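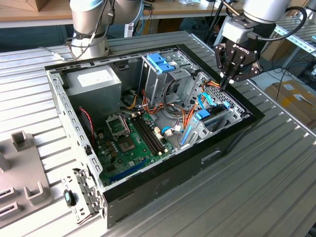
Extension leads were the most common item recorded in the home visits, and they were also the item that residents knew least about. Few could say what load a lead was rated for, and fewer had looked at the label on the underside. Most leads served a television corner or a desk. At the desks, the equipment plugged in was often older than the lead itself. Desktop computers were noted separately on the Stelier checklist, as they draw air through openings in the case and are often kept on carpet. With the side panel off, a tower shows rows of small rectangular holes along its metal frame, and the visitors were asked to look at the outside of the case for blocked vents but to leave the panel on.

The visits followed a postal survey of households in Olach and Mahasneh. Of the forms sent back, 1037 could be read and 1000 were complete enough to use. From these, 140 homes were chosen for a visit, split between flats managed by Gurnunico and privately owned houses. Visits were made in July, when few portable heaters are in use, and the counts for heaters are therefore likely to be low. We return to this in the section on limits.

Residents' own answers and the visitors' notes did not always agree. In the survey, many people said that they never plugged one extension lead into another. In the visits this was seen in living rooms and in home offices, usually behind furniture. We do not take this as a sign that people answered carelessly. Several had moved into a home where the leads were already in place, or shared a room that another member of the household had set up. 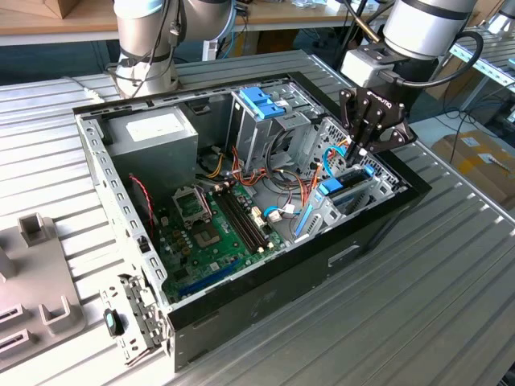 4.2 Dust and heat around equipment

The checklist asked whether each item stood at least a hand's width from the wall, whether its vents were clear, and whether paper or fabric lay on top of it. The second question caused the most trouble. Some visitors marked a vent as blocked if any dust was present, others only if the openings were covered. The wording was changed after the first week — "covered" replaced "dusty" — and the earlier forms were scored again from the written notes.

For computers, the notes refer to the power supply as the part that takes mains power. Its place inside the case differs between models, so the visitors were given a general guide only. 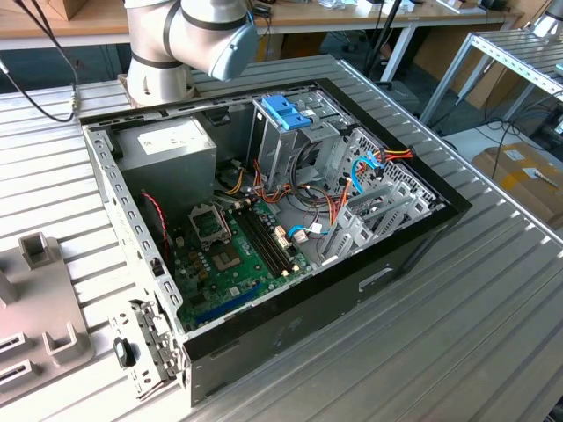
Figure 3. Desktop tower on its side with the panel removed; the power supply unit is in the upper left corner.

4.3 Advice given during visits

Advice was kept short and was given at the end of each visit. Residents were told to switch off and unplug equipment before moving or cleaning it, to uncoil any lead wound on a drum, and to plug heaters straight into a wall socket. A printed sheet with the same points was left in each home. 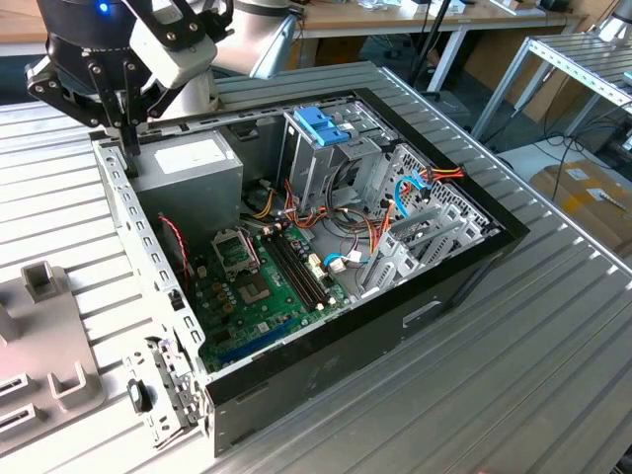
Cleaning was the subject residents asked about most. The visitors did not open any equipment, and the sheet advised people to clean the outside only and to leave inside work to a repairer. For a tower this means the outer shell and the openings in it. Once the panel is off, the power supply unit is in plain view and within easy reach, and residents were told not to open the unit itself even when the plug is out. A few said that they had done so in the past. Their answers were kept in the main results, and the item was added to the survey form for later use.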